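Lollwood library gets its tables back, minus the wobble

March 11, 2018

Lollwood Library reopened its reading room on schedule this week, a phrase the town has had little chance to use since the bypass. Readers who had spent the winter balancing their newspapers on their knees were let in at nine, and by ten past there was a disagreement over the radiator seat.

The room had been shut since the new year, after the ceiling above Local History began to let in the weather. The roof was mended by the end of January. Everything after that was about furniture, and furniture, as regular readers of our letters page will know, is a subject on which Lollwood has views.

The old tables came from the Heffernan button works when it closed, and were built for women sorting buttons, with a raised lip along the front to stop the stock rolling off. The lip also stopped anyone resting a forearm in comfort for the best part of four decades. One table had a folded bus timetable under its short leg. When it was removed for the roof work the timetable was found to be for a service withdrawn in the eighties, and it has gone into the local collection, where it is already the most requested item.

The county had offered to replace the lot with stock from its approved catalogue, in a colour called Stone. A sample was put out in the foyer with a comments book beside it. The comments book filled up. One entry ran to two sides and compared the sample to a hospital corridor, a cross-Channel ferry and the writer's former husband.

In the end the parish council voted £3,770 towards new reading tables from Jevlow, the joinery in Station Yard, on the understanding that the county would pay for the chairs. The county has so far paid for 2 chairs. The remainder are on loan from the bowls club, which would like them back by June, and has written the word BOWLS on the underside of each in case of confusion.

Vignesh Mathew, who runs the branch, was in good spirits on reopening morning and had a tape measure in his top pocket, apparently from habit.

"I have been to eleven meetings about table height," he said. "I went into this job because I like novels."

The height was settled at the eleventh. Opinion had divided between those who read sitting up and those who read slumped, and the slumpers turned out in greater numbers than anyone had expected of them. A compromise was reached which Mr Mathew described as "a height".

There was also the matter of the lamps. The green glass ones shown in the original drawings were dropped on grounds of cost, then restored on grounds of outcry, then dropped again when a supplier in Flimau stopped answering the telephone. Readers will for now be relying on the windows, which have been cleaned on the inside. The outside is a separate contract.

Ashraf Lamrani, who has done the crossword in the same corner on most mornings since he retired from the Post Office, gave the new arrangements a cautious welcome.

"I miss the lip," he said. "You always knew where your pencil was."

He had finished all but four clues before the tables left, and said he had thought about them a good deal over the winter. He has since got three. He would not be drawn on the fourth, except to say that the setter ought to be ashamed.
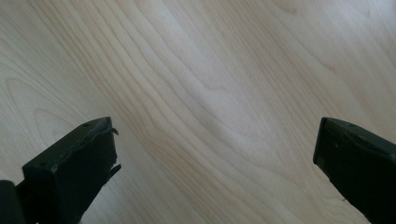 Varnish took up most of February. Jevlow wanted a clear finish, the parish clerk wanted something dark that would hide ink, and a petition signed by 800 people, which is more than hold a library card, asked for the wood to be "left alone to look like wood". The petitioners should be pleased. Pale timber of this sort shows every line it has, and there are long curving ones that bunch up and spread out again, with loops in the middle that Mr Lamrani says put him in mind of an Ordnance Survey map of somewhere he would not care to walk. He has been told not to draw a footpath on it.

The children's corner is unchanged, as nobody under seven replied to the consultation. Its beanbags have been to the launderette and come back a different shape, and the wooden train is once more missing its second carriage, which was last seen heading for Large Print.

Opening hours stay as they were, including the closure between one and two that visitors from elsewhere find so hard to believe. Hot drinks are still not allowed in the reading room. Cold drinks are allowed with a lid. Soup, about which the branch receives more enquiries than you might think, is to be discussed by the parish council at its next meeting, straight after the item on the duck pond.

As for the old Heffernan tables, they were offered free to any Lollwood household prepared to carry one away. All of them went within the morning. The one with the short leg has been seen in the window of the antiques shop on Mill Street, described as industrial, with a price tag that would have paid for quite a few chairs. The shop says it has had a good deal of interest, mostly from people coming in to say that it wobbles.

Anyone who borrowed a book before the closure and has been waiting for the right moment to return it is reminded that fines were suspended during the works, but that the works have finished. Mr Mathew is particularly keen to see volume two of the county history, which has been out since the week the ceiling came down. He knows who has it. He sees them in the butcher's.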